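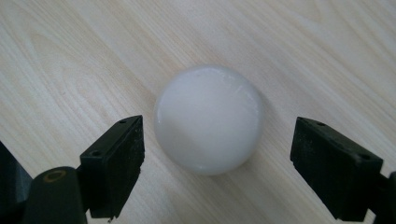 Get Involved > Calls & Vacancies

Jun 14, 2021 | By Khang Nghiêm

Wanted: people to pick up a ball, badly, in front of guests

Zosero is holding an open day in July and we need 4 demonstrators to work the hand-held grippers at the front tables. You squeeze the handle, the fingers close, the ball goes where you want it or rolls under a cabinet. Visitors love the second outcome, so please don't apply if you are proud.

Last time we had 248 visitors and one person at the table. That person was me. I lost my voice before lunch and have been asked by my family to share the work.

You will show guests how to hold the gripper, let them try it, and get it back from them. Children give it up easily. Engineers do not. You will also be asked whether robots are coming for everyone's job. "Not this afternoon" has served me well.

No robotics background needed. Steady hands are welcome, patience more so. You must be 18 or over and able to stand for a shift of 272 minutes, a number produced by our scheduling software, Bena, which will not discuss it.

Pay is a flat fee plus lunch. Training is one evening at the Closuris building, Ninh entrance. The other entrance is a wall.

To apply, send a few lines to the open day desk at Zosero, and mention any shoe size you like. We have to order the T-shirts by then and the form asks for it.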